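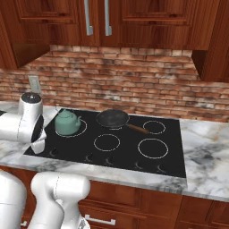 How to budget for a kitchen-task robot cell

Start with the tasks and leave the arm catalogue until later. Write down every job the robot has to do in the first year, such as moving a pan or lifting a teapot by its handle, and note the heaviest item and the furthest reach for each. At Drurlow we did this in simulation before asking for a single quote.

Step 1. Model the kitchen. Use the real counter height and cooktop size. Put the upper cabinets in too – they limit how high the elbow can go.

Step 2. Test the reach. Run each task from at least two base positions. Hường Triệu ran 340 trials for us and dropped one arm from the list, as it could not get to the back burners without folding up against the wall.

Step 3. Ask for itemised quotes. Arm, gripper, controller, mount, cables, delivery and training should each have their own line. Our quote from Grimura left out the mount, and Imrie charged for training by the hour.

Step 4. Budget for the small things. We allow 200 pounds for spare finger pads and 105 for cookware that will get dropped.

Step 5. Add 20 per cent. Electrical work is the usual reason it gets spent. Check where the sockets are and whether the circuit can take the load.

Step 6. Plan the order date. Chiến Khổng places ours before December, when the supplier closes its books. If the gripper is late, carry on in simulation with the same task list.

Keep the model files with the quotes. You will need both when the next arm is priced.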